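May 8, 2021

Dough log, week five. Room at 20 degrees when I got up, kitchen window shut. I took the starter out last night at ten and fed it one part starter, two parts flour, two parts water by weight. By seven it had domed and the top was just beginning to wrinkle. A spoonful floated. I would have preferred to catch it half an hour sooner.

Flour was the Welik white with 20 percent whole wheat from the mill at Lademgate. The last bag of Welik took up noticeably less water than the one I opened in April, so I dropped hydration by two points and wrote the new number on the bag in marker. Salt at two percent, same as always. Mixed flour and water at 7:20, left it 37 minutes, then added starter and salt together. I know the book says to stagger them. I have done both and can't find the difference in the crumb.

Four sets of folds, thirty minutes apart. The dough was slack through the second set and tightened up during the third. Temperature at the end of the last fold was 24, one degree under target. I put it on the shelf over the boiler and left it alone.
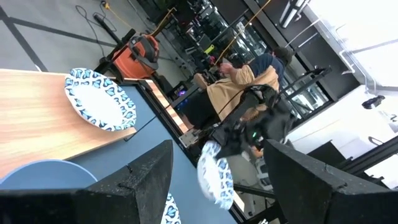
Shaping is still the weak point. I am tearing the skin on the final pull, usually on the left side, and I think the cause is too much flour on the surface and not enough on my hands. Rami Nseir told me to stop shaping on the counter and use bare wood, because the dough grips it slightly and the tension builds from underneath. A light wooden board with a visible grain, the kind that will hold a paper plate at lunch and go back in the rack afterward, is all he means. Mine is varnished, and the varnish is the problem. I will sand one face tomorrow and oil it, then leave it a day before using it.

Preshape at 12:40, rest 20 minutes, final shape at 1:00. One round, one oval. The round was acceptable. The oval was loose at one end and I did not try to fix it. Seam up in the baskets, rice flour on the cloth, into the refrigerator.

Rami came by at two with the Aoun thermometer he has been lending me and took it away again for his own oven. Before he went we checked mine with it. Dial set to 250, actual reading 231 after 36 minutes of heating and 244 after 61. So every loaf I have baked at the half-hour mark went in cold, including the three I blamed on the flour. Heating time is now one hour, no exceptions.

We talked about tableware for the lunch at Erkevska. Eleven people if his sister comes. Rami wants soup first and bread with it, so that is a bowl and a side plate each, and he would like the colors mixed. I would rather have one kind of everything, but it is his lunch.

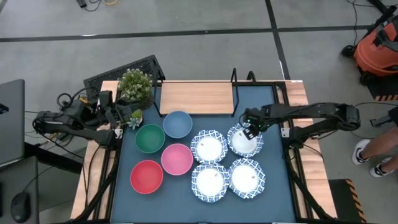
Solid-colored bowls at left, white plates with blue patterned rims at right.

For eleven people I need three loaves at 900 grams. The oven takes two at a time. That means the third goes in an hour and ten minutes after the first pair, counting the reheat, and comes out too late to cool before noon if I start at nine. Starting at 7:30 fixes it. The alternative is to bake one the evening before, and day-old is fine for soup. I will decide when I know about the sister.
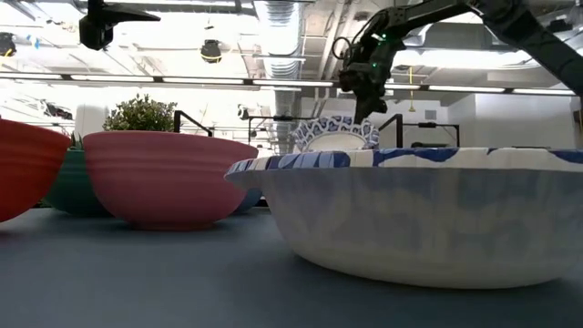
The other open question is how long the shaped dough can stay cold. Twelve hours has been reliable. At eighteen the last batch had a sharper taste, which I liked, and a flatter profile, which I did not. I am leaving the round for twelve and the oval for sixteen this time, same shelf, and will cut both at the same time on Monday and compare the height at the center with a ruler.

To buy: rice flour, razor blades, 120 grit paper, mineral oil. Return Rami's blue pen.

Starter fed again at 9:45 p.m., same ratio, water slightly cooler. Jar marked with a rubber band at the level line.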